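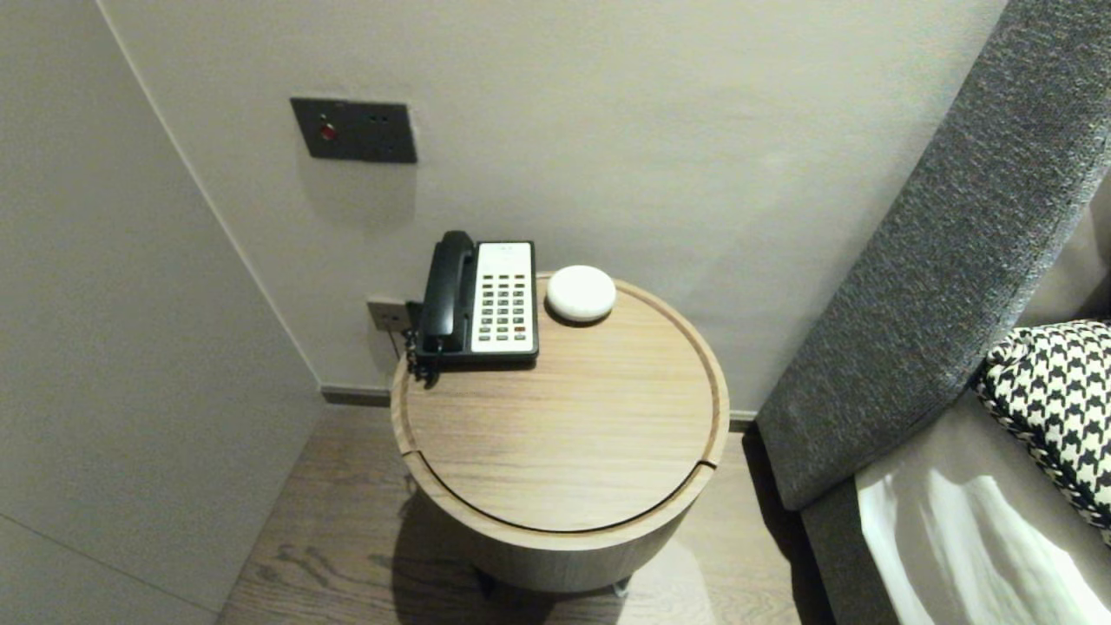 Chapter 4
The Bedside Table and Its Surroundings

The space beside a bed is small, yet a guest will judge much of the room by it. A person who wakes at night reaches for the table before switching on a lamp, and whatever stands there must be easy to find by touch. This chapter deals with the choice, placing and daily care of the bedside table in guest rooms and small lodging houses.

Students will learn to select a table suited to the height of the bed, to arrange the telephone and other small items on it, and to clean wooden surfaces without harming the finish. The methods follow those taught at the Omholm training house under Grethe Bech, with later changes by Arnaldo Azevedo.

4.1 Round Tables

A round table suits a narrow corner. It has no sharp edges at knee height, and a raised rim helps to keep small objects from rolling to the floor. The rim also collects dust – a point often missed in a quick cleaning. Where a table is built as a drum, the space inside may serve for storage, and the attendant should learn how the top opens before lifting it.

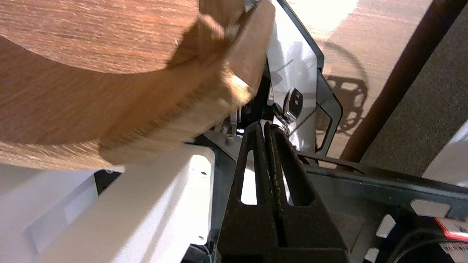

Page last changed: March

4.2 Care of the Wood

Wood should be wiped along the grain with a soft cloth, barely damp, and then dried at once. The edge is wiped separately, following the curve. At Udbridge, a house of 60 rooms, attendants clear the table fully before wiping and return each item to its place afterward.

4.3 The Telephone

A corded telephone belongs toward the back of the table, with the keys facing the sleeper. The cord should hang freely and must not cross the path to the bed. Wall controls above the table are to be left uncovered.

Terms to know: drum table, rim, grain, finish.

8 comments
150 shares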